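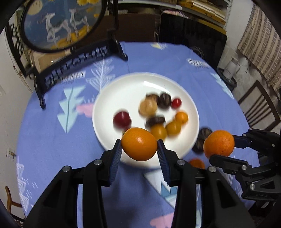

Skilent has delivered the first 3 of 43 mine-hunting surface drones ordered for coastal patrol units, the company said in September. The boats will operate from the Plarden test range until crews complete acceptance checks.

Each hull carries a towed sonar and an onboard processor running Astix, a software package that sorts sonar contacts before they reach the operator. Contacts below a set confidence level are stored for later review. Those above it are sent by radio link to a control station ashore, where a sailor decides whether to send a second vehicle for a closer look.

The link has a stated range of 200 kilometers with a relay aircraft overhead. Without the relay, boats are limited to line of sight and return to a preset point after 5 minutes with no signal.

Dvorak, the subcontractor for the control stations, is still working on a fault that delays chart updates when several boats report at once. A software fix is scheduled for the next test period. Skilent did not give a unit price or say when the remaining boats would be handed over.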